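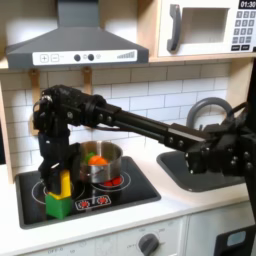
Annelies Bosman wrote back that the hooks should come off every play kitchen before any child gets near one, and that she'd said so last time. Noted. I checked the hooks anyway, and my comments are under item 6.

PLAY KITCHEN CHECK - ROOM 4, RORUTSTEAD
Marks used: OK, FIX, WATCH. A blank means I didn't get to it.

1. Stands level, doesn't tip when pulled from the front
WATCH. Passes with a gentle pull. The instruction sheet says "stable in normal use," and I would like to meet the person who decided what normal use is. A child of four hanging off the counter is normal use in my experience. Wall strap ordered, not yet fitted. I'll change this to OK when I see the strap on the wall and no sooner.

2. Side panels and shelf edges, splinters and rough spots
OK. Ran a cloth over all of it, including the shelf under the microwave. One snag low down on the left, sanded.

3. Range hood, fixing
FIX. It moves if you push up from underneath. The last sheet says "tightened" with no initials and no month, so I'm treating that as a rumor. The front strip has plus and minus buttons and two knobs on it, so of course the children reach up there. Anything with a knob gets pulled.

4. Range hood, knobs and small parts
OK. Pulled both knobs hard. Neither came away.

5. Microwave, door handle and hinge
WATCH. The handle is fine. I don't like the gap on the hinge side, which is wide enough for a small finger. Clistircombe told us their model is "finger safe." Safe for whose fingers? I asked for the gap measurement and got a brochure.

5a. Microwave, display and battery cover
FIX. The display said 01:30 when I looked. I have no opinion on the time, but the battery cover needs its screw back. Tape is not a screw. Please stop telling me the tape has held since July.

6. Hooks under the shelf
WATCH. They're wooden and I found no sharp ends. Annelies is right that they sit near face height for some of the taller ones, but the counter is in front of them and you'd have to lean a long way in. I am leaving them on for now. She can put her objection here:
"Take them off. Hang the spoons somewhere else. A.B."

7. Tile backsplash, peeling or lifting
OK. White tile pattern, gray lines, wipes clean. Pressed along the bottom by the burners and again at the sink end. No lifting.

8. Stovetop and sink
OK for edges. Somebody had cleaned around the burners and not on them.

9. Loose items kept with the kitchen
WATCH. The building blocks keep ending up on the stove, green and yellow mostly, because apparently they are soup. I don't mind that. Block sizes were checked against the small parts tube and none went in. The play food from Saltis is another matter. Two of 34 pieces had split seams and are in the trash. The label says "tested to last." Tested how?

10. Cleaning log
Blank. There is no log. There is a nail where the log used to be.

Overall: usable with an adult in the room. Items 3 and 5a to be done within 14 days. I will look at the hood again myself and push it from underneath, same as before.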